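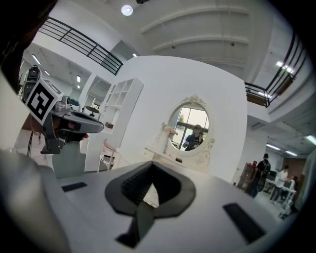 My year with the dividend shares

2/2/22

I bought my first dividend share for a silly reason. Stelmakh makes industrial fasteners, it has a factory outside Tristirton, and I used to drive past the sign every morning on the way to work. That was my research! I had £3,000 sitting in a savings account earning next to nothing, I'd read one and a half books on income investing, and I thought a company I could see from the ring road must be a safer bet than one I couldn't.

It paid me in August. The money landed in my dealing account on a weekday morning while I was queuing for a sandwich, and although it wouldn't have covered the sandwich and the train fare home, I was thrilled. I rang my sister. She asked if I'd won something.

If you've never done it, the attraction is hard to get across. Share prices wobble about all day and most of the wobbling has no meaning for you unless you're selling. A dividend is cash. Somebody in a finance department has decided you're due your slice and off it goes, and you can spend it or (this is what I do, on my better months) put it straight back in and buy a few more shares.

So I went looking for more of it, and that's where I came a bit unstuck. I sorted a list of companies by yield, highest first, and bought from the top. Anyone who has been at this longer than I have will be wincing. The yield is only the dividend divided by the share price, so when a price falls through the floor the yield shoots up, and the company goes to the top of your list on the strength of being in trouble. Roltau was top of mine. It ran car parks. It was yielding more than anything else I could find, and I was rather pleased with myself for having spotted it before everyone else, when in fact everyone else had spotted it and left.

The dividend was cancelled before I'd had a penny of it. 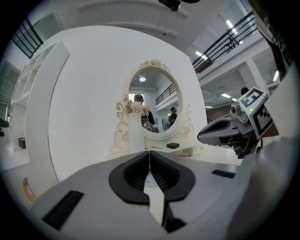
After Roltau I started reading annual reports properly, from the back. The front half is where the chairman tells you about momentum, with big photographs and a summary table in a tasteful shade of blue. It puts me in mind of a dressing-table mirror with a carved floral crest and gold trim down the sides, very handsome, and the glass in the middle still only shows you whatever is standing in front of it. What I want is the cash flow statement. How much came in, how much went out on keeping the place running, and whether what's left would pay the dividend without a trip to the bank.

Aminu Wike taught me that one. He ran an evening course at the library in Tristirton, and he'd hand out photocopied accounts with the company name blacked out and make us say whether we'd lend it money. I said yes to nearly all of them the first week. He wrote "generous" on my sheet. One of the ones I'd happily have lent to had borrowed to pay its shareholders for years, and it was all there in the figures, in quite large type.

His other habit was to look at cover, meaning how many times over the profits would pay the dividend. I'd been skipping that column because the numbers were small and dull. He didn't like anything that was paying out nearly all it earned, unless it was the sort of business where people pay the same bill come rain or shine, and he liked it even less when the directors used the word "progressive" on every other page.

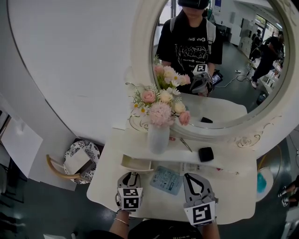 The share I'm fondest of now is Telturwood, which sells timber and fencing and has never once been exciting. It yields less than Roltau did on its best day. The annual report is 60 pages long, with hardly any photographs, and the dividend goes up by a crumb or so when trade is good and stays put when it isn't. I own 200 shares. I'd like more, but I've made a rule about not letting any single holding get too big, and I'm sticking to it even when the price dips and my finger starts hovering over the button.

I did have a grand plan to own 20 companies by this spring, spread across everything from supermarkets to shipping. I've let that slide. I couldn't keep up with the reading, and I caught myself buying an insurer purely to have an insurer. I sold it again a fortnight later, paid the dealing fee both ways, and felt daft.

And Stelmakh? I still have them. The cover's decent, the debt is coming down, and I've been through the accounts from back to front with a pencil. I also changed jobs, so I don't go past the sign any more, but the next payment should be along in the spring and I've already decided what it's going into. More fencing.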